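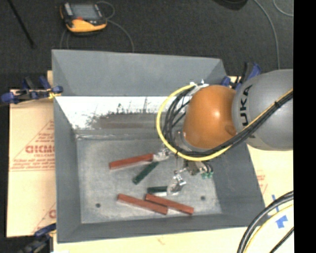 Is a second-hand arm for bin picking worth it, or am I buying a hobby?

Posted by stomwood_bench on Thursday, February 17, 2022

We're a small workshop at Stomwood and we make up boxed sets of coloured blocks for a toy firm. Long ones, short ones, all tipped together in a bin and picked out by hand. My business partner has been to a demo and come home wanting a used KUKA arm with a gripper. The seller, Erraji, says it will "pay for itself by August". I have heard that sort of thing before, usually from people who leave before August.

We pack 2,000 pieces on a normal day. The quote covers the arm, the controller and the gripper, and nothing else that I can find. What else should be on it? And is picking from a jumbled bin as easy as they make out?

lirbridge_maint

No, it isn't. Picking from a tray where every part sits in its own slot is easy. A bin is another job altogether. Parts lie across each other, they end up against the walls, and the fingers need room to get down either side. One long block resting on another is enough to spoil a grip.

Things I'd want priced before you sign:

The fingers. Ask if the same pair will take your long blocks and your short ones, and what a spare set costs.
The camera and the software to go with it. We were quoted for Vavix and the yearly licence was a separate sheet.
Cables along the arm. They flex all day and they wear. Get a price for a replacement set, fitted.
Guarding and a safety assessment. Don't let anyone wave this away.
Something solid to fix the bin to. Clamps will do for a trial — I wouldn't run a shift on them.

Then ask for a trial with your own blocks in your own bin. I'd want 1,000 picks in a row, with every miss written down, and the bin refilled by your people and not by the salesman. If they offer you 48 picks and a coffee, you have your answer.

vavix_user

we have one, its fine. slow on the last few in the corners. get the training

packing_shed_dad

I'd look at it from the other end. Why are the blocks tipped in a bin at all? If whoever makes them could send them stacked, you might need a far simpler machine, or none. We spent 600 on racks and dividers and dropped the robot idea for two years. We may go back to it.

Also, used arms are fine in my experience, but ask for the running hours in writing and find out who comes out when it stops. Ours would have been a man three hours away — and he only did Tuesdays.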